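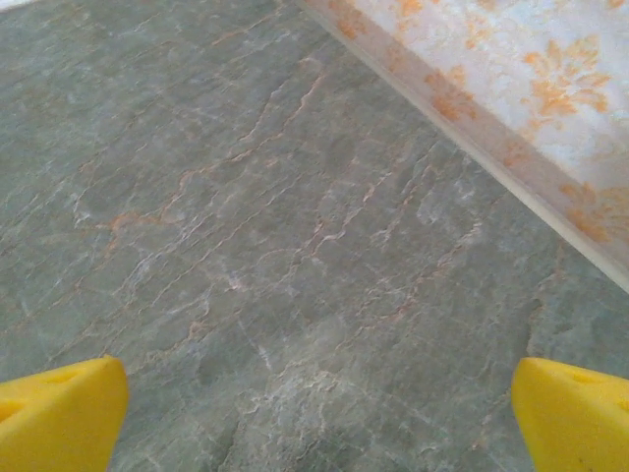
Quick one because I'm supposed to be packing. Anniversary number 7 last weekend and we did it our way again, meaning no booking, no good shoes, home by nine.

Every year I say we'll plan something proper. In November I even had a list going. Then Anqi Zheng from work told me she and her husband paid 168 dollars for a set menu at Skadia and were still hungry after, so they got chips on the way home. List deleted.

So we drove out to Usthorpe instead. An hour and a bit, the heater making that smell again. Fish burgers in the car with the windows fogged up, then a walk along the water until my ears hurt. He'd brought a thermos. I'd brought the good biscuits — the ones I hide behind the rice — so you know I was feeling generous.

Presents: we have a five dollar rule and he broke it, as ususal. A 1,000 piece jigsaw from the op shop, bag taped shut, "all there" written on it in pen. We'll see. I got him a mug. It's a nice mug.

Got home, started the edges, fought over who sorts the sky bits (me, apparently). Asleep on the couch before ten with the telly still on. Woke up with a piece stuck to my elbow.

Mum asked if we'd done anything special and I said yep, and she said where, and I said the car. Long pause on the phone. She did send flowers tho, which was lovley of her.

Right, packing. Puzzle update when theres one to give.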